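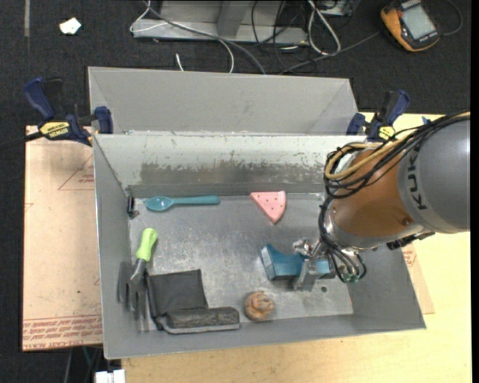 # The bin that outlasts everything else in the workshop

Steel bins do not get much attention. They are bought in a hurry, usually second-hand, and then they stay. Walk round the small firms on the Prenstead estate and there is one in almost every unit: grey, open at the top, sides sloping in towards the floor, paint gone wherever hands and parts have passed over it for years.

The floor is the first thing to go. Paint on a flat steel floor lasts a few months under castings and rather longer under plastic parts, and after that it is bare metal with scratches running in every direction. Most owners leave it like that. A repainted floor looks smart in March and is back to bare metal by the summer, and the flakes end up in among the parts.

The walls wear differently. They tend to get a dark scuffed band along the middle, where things slide down and rub, while the paint nearer the top stays pale with only a few chips in it. The rim often comes up lighter than the rest from being leaned on and dragged against.

Sloping sides cost a little room at the bottom but they earn it back. In a straight-sided box, small parts settle into the corners and have to be dug out. With a slope they tend to slide back towards the middle, where they can be reached.

## Keeping it still

A bin that shifts is a nuisance. Bolting it down is the permanent answer, and plenty of people regret it the first time they want the bench for something else. Bar clamps do the job nearly as well. The IRWIN ones with the yellow label and the blue pads turn up everywhere, and two of them, one at each corner of the same edge, will hold a pair of bins together. They are tightened by squeezing the trigger, so one person can do it with a hand free to keep the bins lined up.

A few things are worth knowing before you clamp sheet metal:

- Keep the pads on. A bare jaw will mark a thin rim and can bend it.
- Clamp at the corners, where the metal is folded and stiff. The middle of a long side will bow.
- Check them again after a week. Pads settle, and a clamp that was tight when it went on may need another squeeze.
- Point the handles somewhere they will not catch a sleeve.

At Andby, a repair shop with 12 benches, the clamps went on as a stopgap and have stayed for years. The bins come apart twice a year for cleaning and go back in the same place, lined up against a strip of tape on the worktop.

## What goes in

The usual mistake is filling it. A bin with a handful of things in it can be sorted at a glance. A full one becomes a store, and whatever is at the bottom stays there. Landeg, which makes fittings for boats, used to tip a whole morning's parts in at once. It now puts in a few at a time and keeps the rest on a shelf behind. The work takes no longer and there are fewer dents.

Mixed shapes need more thought than mixed sizes. A block with a curve cut out of the top will sit happily on its flat side, but other things lodge in the hollow. Pointed corners catch. Bright colours help – a blue part on bare steel is easy to find, while a grey one may as well be hidden.

Holes in the floor are another matter. Some bins have them from new, and some have had them drilled by a previous owner for reasons long forgotten. Anything narrower than the hole will find it sooner or later. A rubber bung is cheap. So is a tray underneath, which has the advantage of showing you what you have been losing.

## Buying one

Trimon, a dealer in used workshop fittings, sells them at 45 pounds each, or 170 for four. Dents and scuffs make no difference to the price and should not put you off. Look instead at the folded corners, where a split will spread, and run a gloved finger along the rim for burrs. Set the bin on a flat surface and press each corner in turn. If it rocks, pick another from the stack.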